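Help > Flats and lodgers > Questions people ask me

Search this site Type a word and press enter

Renting out a room: your questions

Last tidied up 8/27/18

I've been letting the spare room at Rocha, my slightly wonky terraced house, for years now, and the same questions keep landing in my inbox. So I've put my answers in one place. I'm a landlady and no kind of lawyer - please check anything legal with a proper advice line.

Do I need to tell my mortgage lender?

Yes, do. I rang mine and it took ten minutes, most of it music. Tell your home insurer as well. Mine wanted a letter and a list of locks (front door, back door, bedroom).

How much deposit do you ask for?

A month's rent. I write it down, we both sign, and I give it back within 3 days of them moving out unless something's properly broken. I don't quibble over a chipped mug!

Where do you advertise?

I used to put a card up in Dallis, the café by the station, and I still think that brings the nicest people. The last time I tried the Derkero noticeboard online I had 131 messages, and 50 of them only said "hi". Never again in May, when all the students are looking at once.

What should I do up first?

Paint the walls and buy a decent mattress. I spent 2,000 pounds on the room before my first lodger and wish I'd put more of it into the bed and less into curtains. Plain surfaces are your friend too - grey hides a lot, and you can wipe it down between lets.
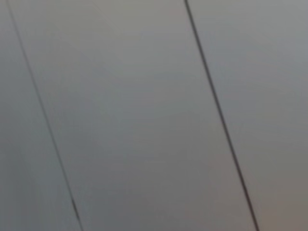

Flat grey panels with thin dark joins.

Who buys the loo roll?

We have a kitty in a jam jar. Washing-up liquid, bin bags and loo roll come out of it, and everyone buys their own milk. I did try sharing milk once and it nearly ended in tears.

Can lodgers have people to stay?

Mine can, two nights a week, as long as I get a text first. I like to know who I'm going to meet on the landing in my dressing gown.

Do you have a written agreement I can copy?

I started with the lodger form from Flelia, the stationer's in town, and scribbled my own house rules on the back. It's still in the kitchen drawer with the spare keys.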